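Three weeks with the Mosham tram

I said I would give the new commute a fair trial before complaining about it, and three weeks seems fair to me. We moved in November. The landlord in Cukville told us over the phone that we'd be "minutes from the tram," and that word, minutes, has been bothering me ever since. Everything is minutes from everything else. The moon is minutes away if you're willing to use enough of them.

Anyway, my route to work goes out along the wide road toward Nulterness, and the tracks come in from the left side of it. If you want to turn left you wait for the arrow, and the arrow belongs to the tram as far as I can tell. The cars get it when the tram has no use for it. I grew up in a place with no rails in the street at all, so I had to look up the big cross with the lightning bolt on it. The cross is the railroad crossing part. The bolt means there's a live overhead wire. My wife assumed it meant the tram was fast, and I'd like to meet the person who told her that. 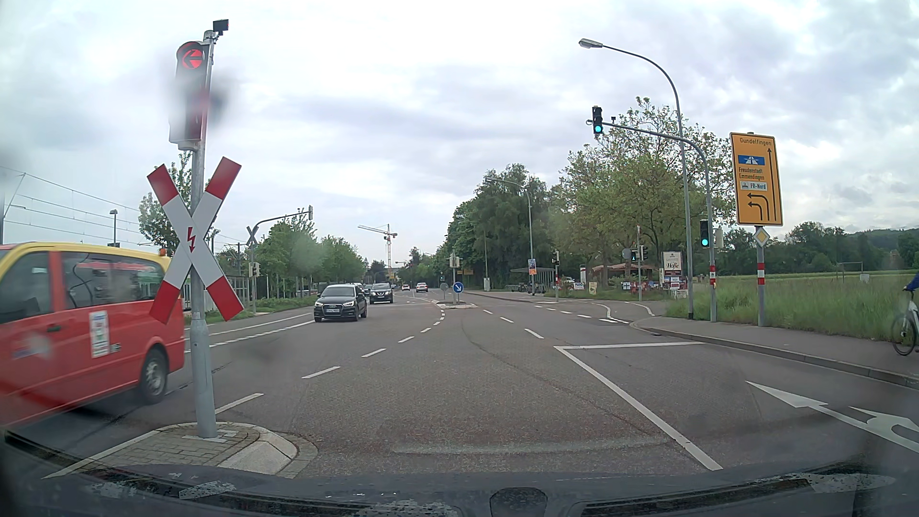

Manikandan Warrier wrote in after my last post to say I have this backwards, and that the left arrow is the only reason he still drives that road. Before the signal, he says, people just went when they thought they saw a gap, and he once sat there with a tram bell going off right behind his head. He would take a long red over that any day of the week. He also says I should try leaving the house before 7:30 like a normal person.

Fine. I'll give him the bell. I don't doubt that a signal beats guessing, and I'm not asking for anybody to take it down. What I doubt is the claim in the Mosham leaflet that the new timing "saves the average driver 90 seconds per trip." Saves it from what? Compared to which year? I've read the leaflet twice, both sides, and there's no footnote and no map of where they measured. I timed my own wait on Thursday, with the clock on the dashboard, and it came out to 127 seconds at the left arrow alone. One morning is one morning, I know that. But it's one more morning than the leaflet shows me.

The other number they like is 1,000 drivers surveyed. I asked at work and couldn't find a single person who'd been asked anything. Same at the bakery. I realize that proves very little.

So last week I did what everyone kept telling me to do and looked into taking the tram. A monthly pass to Pacheco and back is 90. Twelve of those is 1,080 a year, and I would still need the car for groceries and for my mother-in-law, so the car doesn't go away and neither does the insurance. People who are very keen on trams always leave out the second half of that sum. They also leave out the walk, which in our case is eighteen minutes with a hill in it. Minutes from the tram!
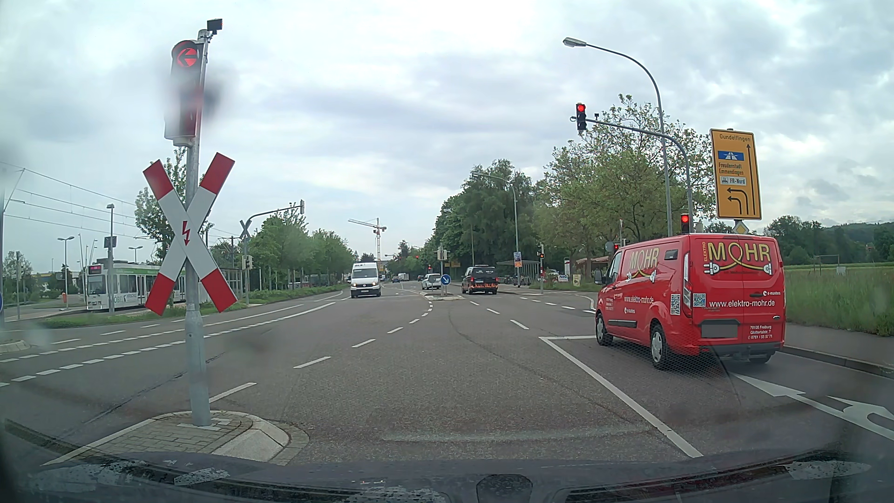
My fairest guess is that I'll end up doing some of both. Two days by tram in decent weather, three by car, and a book of single tickets in place of the pass, if they still sell those in books. The machine only offered me singles and the pass, and then it timed out while I was reading. The stop itself is decent, I'll say that much. There's a shelter, there are lamps, and a white and green tram is easy enough to spot from the road when you're stuck at the red arrow and thinking about your choices. I rode it once, on a Saturday, and it was clean and a little late. The seats are hard. I got a fair amount of reading done and missed nothing about driving except the radio.

I've written to Mosham to ask where the 90 seconds comes from. I got an automatic reply thanking me for my interest in the Nulterness extension, which I hadn't mentioned. If a real answer shows up I'll post it, and if Manikandan wants to send me his times from before 7:30 I'll put those up too, next to mine.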